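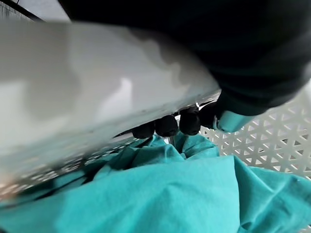 Teal on top, in the basket with the holes in its sides.

I get more mail about laundry than about any other thing on this site, and most of it is about stains, which I'm hopeless at. What I do have opinions on is baskets! So this is my basket page, and I add to it whenever I learn something (last time was November, when I finally threw out the wicker one that had been eating my sweaters).

First thing: get one with holes in it. Mine is plain plastic with mesh-type sides and it has outlasted every pretty basket I ever brought home. Damp towels can sit in it overnight without getting that smell, and when you drop it down the stairs it bounces. I paid 10 dollars for mine at the Haldane Street hardware store and I would pay it again tomorrow. Before you buy, run a finger along the inside of the holes and the rim. If you feel a sharp bit of leftover plastic, put it back on the shelf, or if you already own it, take an emery board to it for a minute. One rough spot will pull a thread in a knit every single time.

Second, don't fill it to the top. I know, I know, one trip. But a basket that's heaped up drops socks all the way down the hall and then you're bending over seven times to save one walk. I stop when the clothes are level with the rim, and if a sleeve is hanging over I poke it back in before I pick the thing up. Take hold of it at the two short ends so the long side sits across your middle, and keep it close.
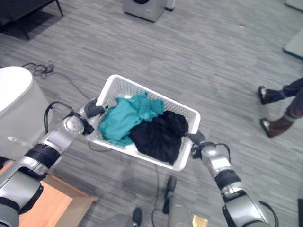 Now, darks and brights. I used to be very strict and had three hampers lined up like the post office, and what happened was that the black one was always full and the other two had a sock each. These days everything goes in one basket and I sort on the way into the machine. Anything black or navy that's new gets washed alone the first couple of times, cold, inside out. Turquoise and teal I treat as darks once they've been through a few washes, and I haven't had a disaster yet. Whites wait until there are enough of them. If you want to be careful, wet a hidden seam and press it with a white rag, and if color comes off on the rag you have your answer.

Ailsa Dalgleish wrote in to ask whether you should shake things out before or after they go in the basket. Both, if you have the patience! Before, so you find the tissue. After, when they come out of the washer, so they dry without those hard creases you can't iron out. A good snap by the shoulders, one at a time. I timed it on a Tuesday with a full load and it took me 35 seconds, and that was with the phone ringing.

Washing the basket itself. Please do this. Lint and detergent dust get into all those little holes and then they go right back on your clean shirts. I stand mine in the tub, spray it with warm water and a drop of dish soap, go over the sides with an old toothbrush and let it dry upside down. Don't use bleach on colored plastic, it goes chalky.

Then there's the floor. We have gray carpet tiles where I do the wash, and people tell me that's crazy, but they're warm on bare feet and if one gets ruined you lift it and swap it. Keep a couple of spares from the same box. Vacuum along the stripe first and then across it, and check for dropped buttons before you start, or you'll hear them go up the hose. 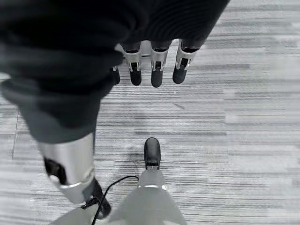

Light gray with a stripe to it, and pretty forgiving about lint.

If you spill liquid detergent on carpet, blot up all you can with a dry towel before any water goes near it. Water first gives you suds until Christmas. After that it's a damp cloth, a dry cloth, a damp cloth again, and keep going till the cloth stops feeling slippery.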